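Werkstatt und Haushalt Wundholm
Merkblatt 2634: Kochgeschirr aus Edelstahl reinigen, entkalken und lagern

Stand: Februar

Edelstahl gilt als pflegeleicht, zeigt aber jede Nachlässigkeit als Fleck, Schleier oder Verfärbung. Die meisten dieser Erscheinungen sind Ablagerungen oder sehr dünne Oxidschichten und lassen sich mit Haushaltsmitteln entfernen. Dieses Merkblatt behandelt unbeschichtetes Kochgeschirr. Für Töpfe mit Antihaftbeschichtung, Emaille oder Aluminium gelten andere Regeln, insbesondere bei Säuren und Soda.

Weißer, matter Belag
Ursache ist Kalk aus dem Wasser. Im Versorgungsgebiet Givau ist das Wasser hart, dort bildet sich der Belag schon nach wenigen Kochvorgängen. Einen Esslöffel Zitronensäure in einem halben Liter kaltem Wasser auflösen, in den Topf geben, zehn Minuten stehen lassen, ausspülen. Die Lösung nicht aufkochen. Beim Erhitzen kann sich Calciumcitrat bilden, das schwerer löslich ist und fester haftet als der ursprüngliche Kalk. Wer lieber mit Hitze arbeitet, nimmt Haushaltsessig, mit der gleichen Menge Wasser verdünnt, und lüftet dabei.

Säurehaltige Mittel niemals zusammen mit chlorhaltigen Reinigern verwenden, auch nicht unmittelbar nacheinander im selben Becken. Es entsteht giftiges Chlorgas.

Regenbogenfarbene Flecken
Die blau, violett oder golden schimmernden Stellen sind Anlauffarben. Sie entstehen durch Überhitzung, meist bei leerem oder fast leerem Topf. Gesundheitlich sind sie unbedenklich. Ein Spritzer Essig oder Zitronensaft auf einem weichen Tuch genügt in der Regel; kurz verreiben, abspülen, trocknen. Bleibt ein Rest, hilft eine milde Edelstahlpaste.

Kleine dunkle Punkte am Boden
Hier handelt es sich um Lochfraß durch Salz. Kochsalz, das ungelöst auf dem Topfboden liegt, greift die schützende Oberfläche an. Die Punkte sind dauerhaft und beeinträchtigen den Gebrauch nicht. Vorbeugung: Salz erst in das kochende Wasser geben und umrühren. Stark gesalzene Speisen nicht über Nacht im Topf aufbewahren.

Eingebranntes
Den Topf zuerst abkühlen lassen. Kaltes Wasser im heißen Topf kann den Boden verziehen, bei Sandwichböden leidet auf Dauer auch die Verbindung der Schichten. Danach in dieser Reihenfolge vorgehen:

Den Boden fingerbreit mit Wasser bedecken, einen Esslöffel Natron zugeben, fünf Minuten leicht köcheln lassen. Abkühlen lassen und mit einem Holzschaber lösen.

Bei hartnäckigen Resten Waschsoda statt Natron verwenden, dabei Handschuhe tragen. Über Nacht einwirken lassen. In schweren Fällen sind Einwirkzeiten von bis zu 36 Stunden möglich, ohne dass der Stahl Schaden nimmt.

Verkohlte Stärke (Reis, Milchbrei) weicht langsamer auf als Fett. Mehrere kurze Durchgänge bringen mehr als ein Durchgang mit viel Kraft. 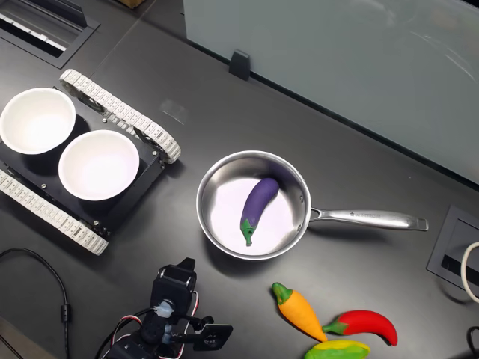
Kochtopf aus Edelstahl mit polierter Innenseite und gerolltem Rand.

Polierte Flächen
Hochglanz verzeiht keine Scheuermittel. Stahlwolle, die raue Seite des Küchenschwamms und grobe Pulver hinterlassen Kratzer, die sich im Haushalt kaum auspolieren lassen. Geeignet sind weiche Schwämme, Mikrofasertücher und Pasten mit feinem Schleifkörper. Die Paste Brillgate, Artikel 354, ist für Innen- und Außenflächen ausgelegt und wird feucht aufgetragen. Auf mattierten oder gebürsteten Flächen immer in Richtung des Schliffs wischen — quer dazu entstehen sichtbare Streifen.

Gerollte Ränder
Der gerollte Rand erleichtert das Ausgießen und versteift den Topf. Je nach Bauart ist die Rolle nicht vollständig geschlossen, dann kann Spülwasser eindringen. Nach dem Spülen den Topf kurz kopfüber auf ein Tuch stellen und erst danach wegräumen. Braune Spuren, die aus dem Rand laufen, stammen häufig von altem Spülwasser und lassen sich abwischen. Kehren sie wieder, den Rand mit einer weichen Zahnbürste und heißem Wasser ausbürsten.

Griffe und Nieten
Hinter genieteten Griffen sammelt sich Fett, das mit der Zeit verharzt. Einen Brei aus Natron und wenig Wasser auftragen, eine halbe Stunde stehen lassen, mit der Zahnbürste ausbürsten. Verschraubte Griffe zweimal im Jahr auf festen Sitz prüfen. Zum Nachziehen einen passenden Schraubendreher verwenden, nicht die Messerspitze. Lassen sich Schrauben nicht mehr festziehen, ist das Gewinde ausgerissen und der Griff zu ersetzen. Ein Topf mit lockerem Griff gehört nicht auf den Herd.

Spülmaschine
Reine Edelstahltöpfe sind in der Regel spülmaschinengeeignet, maßgeblich ist die Angabe des Herstellers. Folgende Punkte beachten:

Nach dem Nachfüllen von Regeneriersalz sofort ein Programm starten. Übergelaufenes Salz verursacht sonst Flecken und Lochfraß.

Rostende Teile aussortieren. Flugrost stammt fast immer von fremden Gegenständen, etwa alten Schälmessern, Dosenöffnern oder beschädigten Geschirrkörben. Frischer Flugrost lässt sich mit Zitronensäure oder Paste entfernen.

Tür nach Programmende einen Spalt öffnen. Stehende Feuchtigkeit hinterlässt Wasserflecken.

Trocknen und Lagern
Von Hand gespülte Töpfe gleich abtrocknen. Das Tuch sollte frei von Weichspüler sein, der einen schmierenden Film hinterlässt. Beim Stapeln eine Lage Küchenpapier oder Filz zwischen die Töpfe legen. Filzeinlagen der Reihe Żak sind in der Mitte geschlitzt und passen sich auch konischen Formen an; zugeschnittene Stoffreste erfüllen denselben Zweck. Deckel nicht dicht aufsetzen, sondern umgedreht auflegen, sonst entsteht bei langer Lagerung ein muffiger Geruch.

Geruch im Topf
Edelstahl selbst nimmt keinen Geruch an. Träger sind Fettfilme, Dichtungen und Kunststoffgriffe. Silikondichtungen herausnehmen, in warmem Wasser mit etwas Natron einlegen, gut abspülen und vollständig trocknen lassen, bevor sie wieder eingesetzt werden.

Verzogener Boden
Zur Prüfung ein Lineal über den kalten, sauberen Boden legen. Eine leichte Wölbung nach innen ist bei vielen Töpfen vorgesehen und gleicht sich beim Erwärmen aus. Wölbt sich der Boden nach außen, kippelt der Topf und überträgt auf Glaskeramik schlecht Wärme. Richten mit dem Hammer ist nicht zu empfehlen, bei Sandwichböden löst sich dabei der Kern. Solche Töpfe lassen sich auf Gas oft noch weiterverwenden, sofern sie sicher stehen. Andernfalls gehören sie zum Altmetall; Kunststoffgriffe vorher abschrauben.

Weiterführend: Merkblatt Schneidbretter ölen, Merkblatt Abflüsse ohne Chemie reinigen.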